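Krasniqi stainless steel plate and wire utensil holder: a long review from a small kitchen
Reviewed by Nour Nassar, September 29, 2026

I went back and forth on these two for weeks before I finally ordered them, and I've been asked so many times since (mostly by my cousin Imad Sfeir, who is setting up his own kitchen and wants me to do his shopping for him) that I thought I'd better write it all down in one go.

Let me start with the plate, which I use every single day. It's round, with a low raised rim, and the finish is brushed and dull instead of mirror bright. I like that very much. I put my vegetables on it while I get everything else ready, chilies and okra mostly, and the rim keeps a runaway from rolling off onto the floor. It also goes under the colander, under the jar of oil and, when I have company, straight onto the table with sliced cucumbers and a pinch of salt. It cost me 57 dollars for a set of five, and I was sure that was too much until they arrived and I felt how sturdy they were.
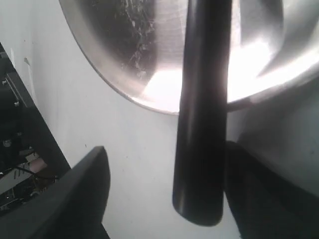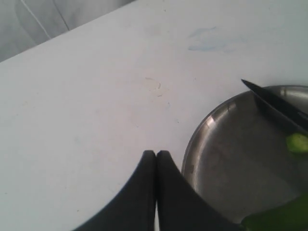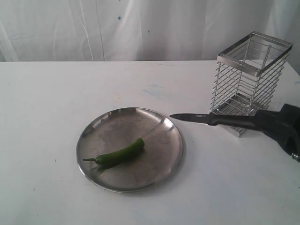
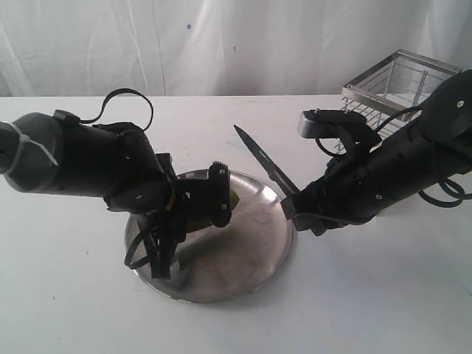
Now, water spots. If you leave one of these to dry on the rack you will get cloudy gray marks, and if you have hard water like we do you'll get them by lunchtime! A soft towel right after rinsing takes care of it, and a little white vinegar once a week does the rest. Don't use the scratchy side of the sponge. I did it once on my big mixing bowl, in a hurry, and I have been looking at those fine white lines ever since.

The utensil holder I was less sure about. It's the tall square kind made of thin horizontal wires with a post at each corner, so it's nice and open and the air gets to your spoons. My old one was a Dranden crock, very pretty, and there was always a little puddle at the bottom that I never remembered to empty. With the wire one I just set it on a folded cloth. It's tall enough for my long ladle, and it takes up less counter than I'd feared. My one grumble is cleaning it. All those wires close together catch flour and grease, and you need an old toothbrush and some patience. Also, thin handles (chopsticks, skewers) can poke out through the side, so mine live in a drawer now.

I paid 71 dollars for the holder and plates together with the store coupon, shipping included, and they came in a plain box with too much paper in it. One plate had a tiny dent on the rim. I wrote to them and had a replacement the next week, with no fuss and no sending the old one back, so that one's under my basil plant.

Would I buy them again? The plates, yes, and I'm getting a second set in November for my mother. The holder, yes, if you don't mind the toothbrush. Imad, get the plates first and see how you feel about the rest.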